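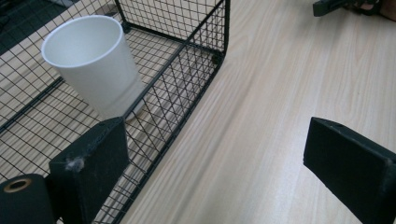
A conflict of interest is a simple thing to define and a surprisingly slippery thing to spot, so I would like us to spend most of this session on the spotting. For our purposes it exists whenever a person in public office has a private interest (money, property, family, a future job, even an old loyalty) that could pull on a decision they are supposed to be making for everyone else. Please notice the word "could". The minister does not have to have done anything wrong, or even to have been tempted. When we talk about disclosure, I would like you to keep in your heads something like a black wire mesh basket with a white paper cup standing in it. You can look through the side and see the table underneath, so the basket hides very little, but it is still a basket and it still holds the cup. A register of interests works in much the same way. It lets the public look in, and that is a fine thing, but the shares are still sitting there in the minister's name, and looking at them does not take them out.

Last week's reading by Jummai Lawal (the chapter called "Owning and Governing", which I know some of you found heavy going, and I do sympathise!) divides the remedies into disclosure, recusal and separation. We shall take them in that order, though in real life they are usually mixed together, and most codes of conduct use a little of each.

Disclosure

The oldest and cheapest remedy. The office-holder writes down what they own and somebody publishes it. The trouble starts with the form itself, because everything depends on what it asks for. Does it want the value of a holding or only the name of the company? Does it cover a husband or wife, grown-up children, a family trust? What about a company that owns another company?

Our running case for the term is the invented-sounding but perfectly ordinary town of Riltville, whose council first brought in a register in 2000. The form ran to a single side of paper and asked members to list "any significant business interests in the district". You can probably guess the difficulty. One member thought significant meant a controlling share; another listed the raffle tickets she had bought from the rowing club. Both had read the same form and both, I think, were trying to be decent about it. When you read the council papers in the course pack, keep an eye on how often an argument about somebody's honesty is really an argument about the wording of a question.

Recusal

Recusal means stepping out of the room. The member keeps whatever they own but takes no part in the decision that touches it. It is a good remedy for a narrow problem. If you own the field next to the proposed bypass, you can sit out the vote on the bypass and come back for the item on library hours, and no great harm is done.

It works much less well for somebody whose job touches everything. A finance minister who stepped out for every matter that might move the price of a share would spend the whole year in the corridor. There is also the awkward business of what happens before the meeting. A vote is only the last few minutes of a decision, and most of the persuading has been done by then, over the telephone or in the car park. Lawal calls this "the long approach", and I think it is the most useful phrase in the chapter. Do write it in the margin.

Separation

Under this heading we put the remedies that really do change who holds or controls the asset. There are 2 you need to know.

The first is sale. The office-holder sells up, pays any tax that falls due and puts the money into something dull. It is clean, but it can be hard on people, especially where the asset is a family firm that cannot be sold in slices or quickly. It also raises the question of timing. A sale made shortly before a government announcement will be picked over by the opposition whichever way the price went afterwards, and the seller may find it very difficult to show what was or was not in their mind on the morning they rang the broker.

The second is the blind trust, where an independent trustee takes over and the owner is told nothing about what is bought and sold. People are fond of blind trusts because they sound so final. Do remember, though, that the owner knows perfectly well what went in. If I put my shares in Carnarano into a trust in August and sit down to a decision about Carnarano in the autumn, I am blind only in a rather hopeful sense. The trust becomes darker over time, as the trustee buys and sells, and much lighter protection is given where the trustee has been told to leave the main holding alone.

The Bélanger inquiry

This is the long document in your pack, about 370 pages with its appendices, and I am not asking you to read all of it. Please read the summary and the part on the Pokosari contract. The inquiry had to decide whether a minister had broken the rules by keeping shares through a numbered company, which the code of the day did not mention at all. It found that he had kept to the letter of the code and then spent a good many pages being unhappy about it.

As you read, try to keep the legal finding and the political damage in separate columns. They ran on quite different clocks. The opposition had made its case in the chamber, evening after evening, long before the inquiry had hired its staff, and by the time the report came out the minister had already been moved to another department. Students often write as though the report caused the move. The dates in the appendix will put you right.

For the seminar

Come with a page of notes, handwritten is fine, on whether Riltville's form could be mended or whether you would start again from scratch. If you would start again, draft the first question for your new form and be ready to have it pulled about by the rest of us (kindly, I promise). Think too about who should read the forms once they are filled in. A register that is published but never checked is a common arrangement, and I should like to hear somebody defend it, since there are decent arguments to be made about cost and about small councils where everyone knows everyone.

If the pack has not reached you, there are spare copies in the tray outside my office. Essay titles go up after the seminar, and the one on blind trusts is always popular, so if you would like to talk it over first, come along at 2 and bring your reading notes with you.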